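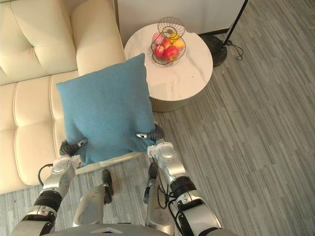 Re: [clanddale-upholstery] Cushion covers on pale leather

Ľudovít Hrubý wrote:
> The blue covers have a felted finish. Does anyone know whether
> the dye transfers to cream leather? Ours is the Varnico, tufted
> backs, channelled seats.

Tested in February with a damp white cloth, 100 rubs per side. No transfer from the blue or the light grey.

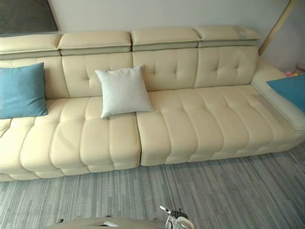

Grit is the bigger problem with channelled seats. Vacuum along the grooves with a soft brush, every 14 days. Sandeck cleaner is fine on the flat parts – keep it off the stitching. I would leave the two right-hand backs bare, as cushions press on the tufting.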